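Notebook, Flulley grippers, shared shop
Sunday, February, started a bit after 2

Picking up where I left off. The new jaw pads are on both grippers. I ended up using the softer pour from the second batch, the one Kelly said looked like old chewing gum. She's right about the looks, but it grips so much better than the hard stuff! The first set went shiny after a week and everything thin slid right out of them.

Settings, before I forget: jaw travel is back to 90 mm, spring is the Lundora one (the short one, with the paint dot on the end coil), and the trigger stop is backed out two turns from where Man-sik had it. He likes a stiff trigger. I have small hands and I was getting cramps, so we're trying it my way for a while.

Cloth is still the thing I care about most. Rigid stuff was working fine back in the fall, and the whole reason for this rebuild was that fabric kept bunching up against the body instead of going anywhere useful. With the wide opening there's now room for the slack to hang down through, and I like that a lot more than the old closed shell. Here's the terry towel, pinched in the jaws:

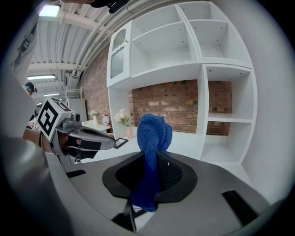 Blue towel in the jaws, slack hanging down through the opening.

Terry is the easy case, I know. It's thick and it has all those loops for the pads to bite into. I want to go through the same thing with a dish cloth and then with something slippery like a lining fabric, and I'd bet money the slippery one sends me back to the pad mold. Kelly thinks a shallow rib across the pad would help. I think ribs will leave marks and fill up with lint – but I said the same kind of thing about the gasket and I was wrong about that, so ribs go on the list.

Marker cubes. The printed faces need to sit dead flat or the tracking gets jumpy when you turn your wrist. I peeled one face last time and found a little ridge of glue under it (my fault, I was in a hurry). Man-sik reprinted the set on the heavier stock from Kellport and used spray adhesive, very thin, and pressed them under a stack of books overnight. Much nicer. Please nobody pick at the corners.

Also moved the wire. It used to come off the side, and it caught on my sleeve every time I reached across myself.
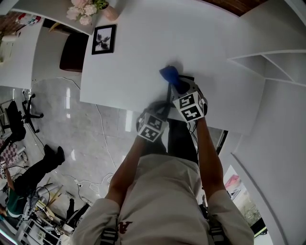
Working over the big white table still beats the bench in back. There's space to get both elbows out, and the matte top doesn't throw glare the way the steel one did. My one complaint is the height. After a long stretch of leaning over it my lower back is not happy, and the harness straps make it worse if they're snugged up too tight. Loosen them one notch at the shoulders before starting. I keep telling myself to try blocks under the table legs and then not doing it.

Logging script: Tsikata now writes a new folder every 1000 frames, which makes it way easier to throw out a bad stretch without losing the rest. One run stopped at 3002 for no reason I can find. The disk wasn't full and there's nothing in the log. Man-sik, if you've seen that before, write it in here under this entry.

Parts to order:
M3 inserts, short ones, a bag of them
another Lundora spring, same as now
14 of the small screws for the lids (we keep losing them down the side of the couch)
fresh mixing cups

Kelly has the pad mold at her place until next week, so the rib version waits for that. Dish cloth first.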